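Lettre d'information de Finammont, rubrique Vie pratique
6 décembre 2023

Collecte des cartons : ce qui change à partir de janvier

Les consignes de tri des cartons évoluent dans toutes les communes desservies par Finammont. Le ramassage en porte-à-porte passe d'une semaine sur deux à un passage hebdomadaire dans le centre et les quartiers nord. Ailleurs, le rythme ne change pas, mais deux points d'apport volontaire supplémentaires sont ouverts, l'un au parking de la piscine, l'autre derrière la salle Saarela.

La décision a été prise en juin, après une année où les bacs jaunes ont débordé presque chaque mois. Les achats par correspondance y sont pour beaucoup. Un foyer qui reçoit deux colis par semaine remplit son bac avec des emballages à moitié vides, et les bouteilles et conserves finissent à côté, sur le trottoir. Nos équipes ont relevé 782 dépôts de cartons au pied des bacs entre janvier et juin. Chacun demande un arrêt et un chargement à la main, ce qui retarde la tournée.

Les jours de collecte par rue figurent dans le calendrier joint à cette lettre. Il est aussi disponible à l'accueil et dans les mairies annexes. Les bacs doivent être sortis la veille après 19 heures et rentrés dans la journée. Les cartons posés à côté du bac ne seront plus ramassés, sauf pendant les deux premières semaines de janvier, pour tenir compte des fêtes.

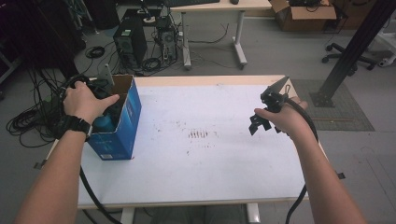
Un carton vide doit être mis à plat avant d'aller dans le bac. C'est la consigne la moins suivie, et celle qui fait gagner le plus de place. Il suffit en général d'ouvrir le fond comme le dessus, puis d'écraser les côtés. Le polystyrène, les films à bulles et les coussins d'air sont à retirer. Les étiquettes et le ruban adhésif peuvent rester, le recycleur les sépare lors du passage dans l'eau. La couleur n'a pas d'importance non plus : une boîte bleue avec des inscriptions blanches et un rabat brun, comme sur la photo, se trie avec les cartons d'expédition ordinaires. Seuls les emballages plastifiés à l'intérieur, ceux de certains surgelés par exemple, vont dans le bac à ordures ménagères si le film ne se détache pas.

Les cartons gras ou souillés restent refusés. Pour une boîte à pizza, on peut détacher le couvercle s'il est propre et jeter le fond. Un carton mouillé par la pluie est accepté s'il n'a pas commencé à se défaire. Les très grands formats, comme les emballages de réfrigérateur ou de matelas, sont à porter en déchèterie. La benne à cartons se trouve à gauche après la barrière, quai 9. Elle est réservée aux particuliers le samedi.

Les commerçants et artisans relèvent d'une autre filière. Ils peuvent souscrire un contrat de reprise auprès de Mitateo, qui fournit un rouleau métallique de 100 litres ou davantage selon le volume produit. Les commerces du centre qui utilisaient jusqu'ici les bacs des particuliers ont reçu un courrier. Ils ont jusqu'à la fin du mois de janvier pour se mettre en règle.

Une partie des cartons collectés part désormais à la papeterie Skorisora, où ils sont transformés en plaques de carton ondulé. Le contrat porte sur 3 000 tonnes par an. Le prix de reprise dépend de la qualité du tri, et un chargement contenant trop de plastique est déclassé. Les recettes viennent en déduction du coût du service.

Les habitants dont le bac est trop petit peuvent demander un échange à l'accueil, sur présentation d'un justificatif de domicile. L'échange est gratuit une fois par an. Les bacs cassés sont remplacés dans les mêmes conditions. Compter deux semaines de délai en décembre et en janvier.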